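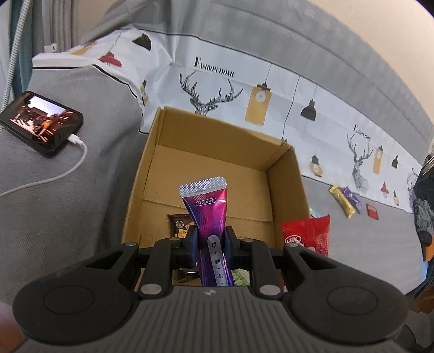
Prurnell Walkers Forum > Food and Water > What do you eat on the long days?

fernhollow
Posted Oct 24, 2023

Hello all, and sorry in advance for the length. I'm planning the Ekura ridge path end to end, 60 miles over a few days, and I have everything sorted except the food. On my last long walk in August I packed the way my mother packed for picnics, which means I carried a whole jar of pickles up a hill, and by the second afternoon I couldn't look at any of it. I wasn't hungry, I was just cross, and my husband says those are the same thing with me.

So what do you eat while you're moving? I don't mean supper (supper I can manage), I mean the hours in between. Bars? Gels? Sandwiches?

mudandmaps
1,151 posts

Welcome back, fernhollow! I've been round and round on this and I always come home to bars. They fit in a hip pocket, you can eat half and fold the wrapper over, and if you forget one until spring it's usually still fine. I eat a little every hour whether I want it or not, and I start before the first climb.
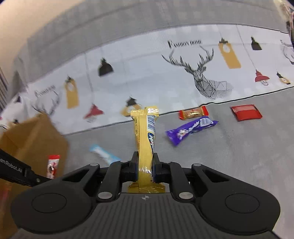

Yellow-wrapped bar, the sort I mean.

My only advice is to eat the same kind on a short walk near home first. I once bought 7 of a flavor I had never tried and by lunch on day one I was offering them to strangers.

slowboots

I'm going to disagree, kindly. Bars are fine for a day hike but three days of them and your jaw gives up, and most are so sweet that I end up drinking water I wanted to save. Real food for me. Flatbread, hard cheese, boiled potatoes with salt in a twist of paper. Yes it weighs more. I'd still carry it over the Kudo pass any day, and I look forward to stopping — that has to count for something when it's raining sideways.

mudandmaps

Potatoes though! You know I love you, slowboots, but you also stop for 2 hours at lunch. Some of us would like to reach camp while there's light to put the tent up.

slowboots

Forty minutes. And I've never had to put a tent up in the dark.

teakettle_tess

Somewhere between you two, I think. I take bars for the morning, when I'm walking well and don't want to fuss, then a proper lunch out of the bag, and something salty for the last stretch. Nuts, mostly. Fernhollow, are you stopping at Akora? The little shop by the bridge had bread and fruit when we came through, so you wouldn't need to carry everything from the start. I'd ring ahead about opening hours, we very nearly missed it.

fernhollow

Oh, this is so helpful, thank you all. I am stopping at Akora, and I had no idea about the shop! I think I'll go with Tess's plan, and I'm quietly taking two potatoes. The pickles are staying home.

slowboots

Take three. They're small.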